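Branow Drawer and Desk Organiser Tray, White
Sold by Medus Home Storage

For people who own 24 pens and can find none of them.
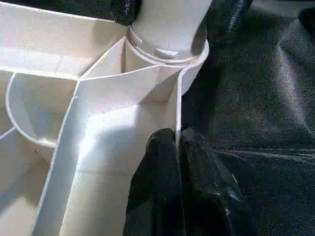 We have sold a lot of trays over the years and most of them assume you own nothing but cutlery. The Branow is a white plastic tray for everything else: paper clips, spare keys, the good scissors, the stamps you bought in bulk and then stopped posting letters.

The compartments come in different shapes and sizes. The broad flat one takes notepads and things you mean to deal with. The rounded pocket is easier on the fingertips than a square corner if you are fishing for drawing pins. The round recess holds a small pot or bottle upright, so glue can stand up like a grown-up. The dividers are fixed. Ziad Fakhoury in our returns department would like this repeated, so: the dividers are fixed, please don't pull them.

Cleaning
Tip it out, wipe with a damp cloth and washing-up liquid, dry with a tea towel. No scouring pads. Pencil dust shows up on white, and so does everything else. If you would prefer not to know, the Ilteck tray comes in charcoal.

Fitting
Measure the inside of your drawer, not the front of it. We took back 110 trays last August and a good many had simply met a drawer runner. It also sits perfectly well on a desk or shelf.

What you get
One tray. Pots, pens and self-discipline are not included.

Delivery
Orders over 24 pounds go free. Trade orders of 200 or more, ask for Sawsan Smadi, who will give you a price and then a slightly better one.

Customer comments

"Bought for the bathroom, now lives in the shed with my fuses. No complaints." Ayman Hijazi, 6/2/17

"My husband has put one walnut in the round bit and says it is taken." Yara Smadi

"Good tray. I wanted lids." Katsuhiko Hirano

There are no lids. See the Awwad stacking boxes if you want lids.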